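The Processor on Wiltow Road

My uncle left me the shop and everything in it, and what was in it, mostly, was dead computers. Stacks of them, up to the window sills. I'd told everyone I would clear the place out by the end of March and sell the lease, and then in the first week Femke Verbeke came in with a Dell under her arm and set it on the counter like a sick cat.

"Preben always fixed it," she said.

"Preben's gone," I said. "I'm the nephew. I do taxes."

She looked at me for a while. Then she wrote her phone number on the back of a seed packet and left, and the Dell stayed where it was.

I ignored it for 3 days. I'm not handy! I once paid a man 20 dollars to change a light bulb in my car (in my defense, it was a very awkward light bulb). But the shop was cold and the phone didn't ring and I had already sorted all the screws into jars, so one evening I made coffee, took the side panel off, and had a look.

My uncle kept a notebook for every machine that came through. Hers was number 3832, and the last page said, in his terrible handwriting, "Chip out, clean, new paste, chip back in. Do not rush the lever. Tell F. about the letter." There was no letter in the notebook. I checked it twice, and then I shook it by the spine like they do in movies.
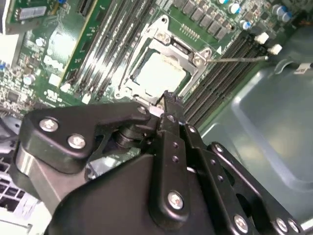
So I did the lever first, because at least I knew where that was. It's a skinny little rod that lies out sideways from the socket, and you push it down and out and up, and the whole metal plate comes loose with it. I held my breath the entire time. The processor is smaller than you'd think for something that does all the work, a bright square you could lose in a coat pocket, and I lifted it by the edges and turned it over on a clean dish towel.

Then I called Raghavendra Kamath, who used to play chess with my uncle and still owned a key to the back door.

"Did he ever mention a letter?" I asked. "For Femke Verbeke?"

It was quiet on his end. I could hear a kettle.

"He wrote it about once a year," Raghavendra said. "Where are you sitting?"

"At the bench."

"Open the drawer with the thermal paste."

I'd been through every drawer in that shop except the one that stuck. It took a butter knife and some bad language, and inside were two tubes of paste and a blue envelope, sealed, with an F on the front.

I put the envelope up on the shelf where I could see it, cleaned the chip, and set it back in the socket. I brought the lever down slowly, the way he said. Then I went looking for the seed packet.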